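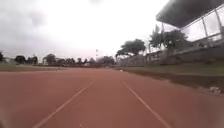
Chapter 13
Following a White Line

By now your Zumovov should roll forwards, stop when told and turn without chewing the carpet. If it doesn't, go back to the last chapter and have another go at the motor brackets, because everything from this page on assumes the wheels do what you ask!

I built mine on a corner of the bench at the Darkdale shared workshop, between the pillar drill and somebody's half-finished canoe. My first line was masking tape on a grey floor (28 feet of it, with one gentle bend) and the little machine followed it beautifully. I was very pleased with myself. Then I tried painted lines outdoors and found out how much the workshop floor had been doing for me.

A running track is a lovely place to learn this. The lines are white, the ground is red, and the whole lot goes off into the distance so far that you can see the paint getting thinner and thinner until there's hardly anything left to follow. Your program has to decide how much of that it cares about. Mine cared about far too much at first, and steered for things that were nowhere near the wheels.

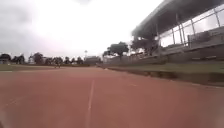 13.1 What you'll need

The finished rover from Chapter 12, with its cover off
The Sosteck camera board and its ribbon cable
A camera post, 187 mm tall, cut from whatever tube you have
Two charged battery packs (take both, you'll want both)
A small screwdriver, tape and a notebook

A word about the post. I've tried it shorter and I've tried it taller, and this height suits my chassis, but if you built the wide version with the Zúñiga axles you may like it a touch higher. Drill the base plate before you glue anything. I say this with a ruined base plate sitting next to me as I type.

Set the tilt so the line reaches the bottom of the picture when the rover is parked on it. We'll be throwing away the top half in section 13.3, sky and trees and grandstand and all, so don't fret about what's up there.
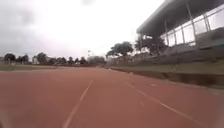
Text and code for this chapter by the Zumovov bench, Darkdale

13.2 Which line is yours?

Indoors there was one line. On a track you get two or more at once, all leaning towards each other as they go away from you, and short marks on the ground as well. Ask a simple program to "find the white bit" and it will happily pick a different one each time it looks.

My fix is a plain one. Look only at the bottom 260 rows, find every pale stripe, and keep the one closest to where the line was last time. Write that down as three steps on paper before you open the editor.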